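What Support Acts Do for a Room: A Term Project on Opening Sets

For my project this term I wanted to look at the part of a concert that people tend to skip. I have been going to small rock shows since ninth grade, and I noticed early on that my friends would time their arrival to miss the opener. I was guilty of it too! Then in January I walked in too early for a Drusteo show at Heltholm and caught the whole of Carkum's set, and I liked it so much that I bought their record before the main band had played a note. So the question for the project became a simple one: what does an opening band change about the rest of the night?

I went to 4 shows, all of them at Heltholm, which holds 300 people when the balcony is open. Staying in one room helped a lot. The sound desk, the bar and the awful pillar on the left side were the same each time, so any differences came from the bands and the crowd. I stood in the same spot by the desk, took notes during the sets and wrote them up on the bus home -- my handwriting on those pages is a disgrace.

I also handed out a short survey at the coat check. It asked when people got there, whether they had listened to the opener before, and whether they planned to listen again. I got 60 back, and a lot of people wrote extra comments up the margins, which turned out to be the best part of the whole thing.

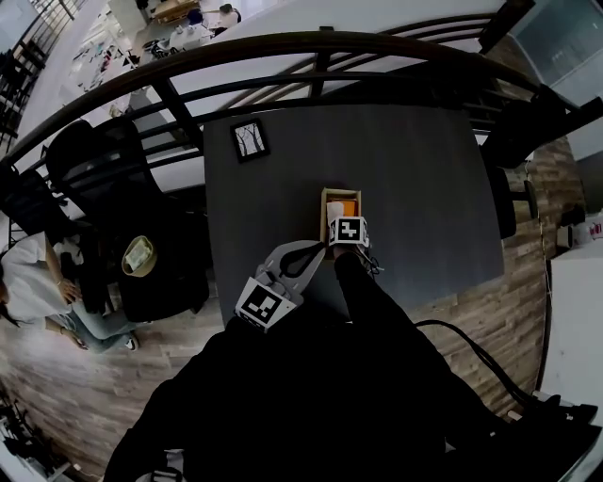

Project report by Fonseca

The first thing I found was that the crowd behaves very differently depending on how well the two bands match. When Carkum opened for Drusteo, both bands had loud twin guitars and songs with big shouted choruses, and the floor filled up by the third song. People who had been leaning on the back wall drifted forward without seeming to decide to. By the time Drusteo came on, the front rows were already singing, sweaty and in a great mood. The headliner's first song got a huge response, and I really believe the opener earned part of it.

The second show went another way. The opener was a solo act with a drum machine and very long, quiet pieces. I thought the music was beautiful (I wrote "like a train station at night" in my notes, and I stand by it), but the talking at the bar was louder than the quiet parts. Several surveys from that night said the person would have loved the same set in a seated room. One said, "Right music, wrong Tuesday."

The other two shows fell in between. At one of them the opener had a broken string in the second song and the singer filled the gap by teaching the crowd a clapping part. It went wrong twice and everyone laughed, and after that the band could do no wrong. I had not planned to write about stage talk at all, but it came up in so many comments that I added a section to my survey notes just for that.

I also looked at how opening bands do after the show. Carkum's live video from the Heltholm date had 3,913 views when I last checked. I can't say how many of those came from people in the room, and I should have saved the count before the show so I had something to compare it with. That is the biggest hole in the project. If I did it over, I would write down the views for every opener the day before and again a week later.

Another weak spot is the survey itself. The coat check is busiest with people who come early, so my answers lean toward fans who were going to see the opener anyway. Handing out cards near the exit would catch the late crowd too, though I'm not sure how many people will stop to fill in a form when they want to get home.

Even with those problems, I learned a ton from this. I listen differently now, and I pay attention to things like how long the changeover takes and what gets played over the speakers between sets. At the Drusteo show the changeover was quick and the house music stayed in the same style, so the energy held. At the second show the gap dragged on and half the floor went outside.

I would like to carry this on next term with a second venue, one with seats if I can find it, and to ask the bands themselves how they pick songs for a crowd that mostly hasn't heard them. My survey form and the typed-up show notes are in the back of the binder.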